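August
By Ekene Ogunleye

The Clirnemthorpe paper has a new comments policy, and I've read it twice now without finding out what it is.

The old one was short. You signed your own name, you didn't libel the mayor, and your letter ran or it didn't. The new one goes on for 3000 words and promises "healthier conversation". Comments now pass through a filter called Skillano, which scores them for tone before an editor sees them. If an editor sees them. The policy is vague on that point, and when I wrote in to ask, I got an automatic reply thanking me for my engagement.

I'm not against moderation. I remember the threads under the harbour story at Jestorport, and I wouldn't wish them on any neighbour. But I'd like to know who decides what counts as tone. My own comment on the bus timetable was held for 40 hours and then came up with the second paragraph missing – the paragraph that said the paper had printed the wrong timetable.
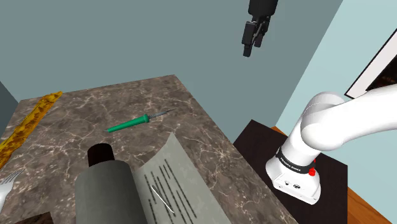

Ojārs Laur wrote to me that I was being unfair, and that a paper with two reporters left can't spend its mornings reading abuse. Fair enough, he has a point about the mornings. He also thinks the missing paragraph was a glitch. Maybe. The timetable hasn't been corrected either, so that would make two glitches, both flattering to the paper.

What I'd want is a line under every trimmed comment saying it was trimmed. They used to do that for letters. I've asked again, politely, in what I hope is a healthy tone.

6 comments
Shared 11 times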